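Home Surfaces, Unit 6: dark tops and busy walls

Okay, last time we got through sealed stone, so I'm picking up with dark gray surfaces that have a streaky grain. I love these, and I also had one in my first kitchen and wiped it down every single night, so take my enthusiasm with a grain of salt!

Go with the grain. Always. If the streaks run on a diagonal, your cloth runs on a diagonal too (it feels silly for the first minute). Circles leave a haze you'll only notice when the sun comes in low.

The other thing is light. Dark gray shows every pale crumb, chip and smudge, so check it from the side, with your head down near the edge. I walked past the same white fleck for 40 minutes in the Cuso workshop before I bent down and saw it.

Pick up hard bits before you wipe. A dry brush first, then a damp cloth, then a dry one.

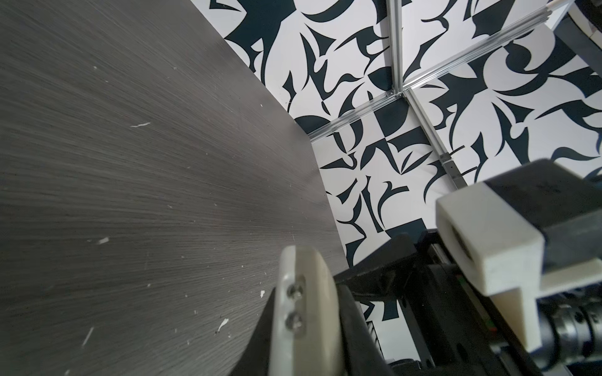 Now, patterned walls. A bold black-and-white print pulls your eye away from the work surface, and I think that's half the reason people miss specks in a room like that. Clean the surface first, walls second, and leave the metal rails between panels for last. Corners where rails meet want a small soft brush.

For next class, read page 52 of the Thibodeaux packet and bring a cloth you don't mind ruining.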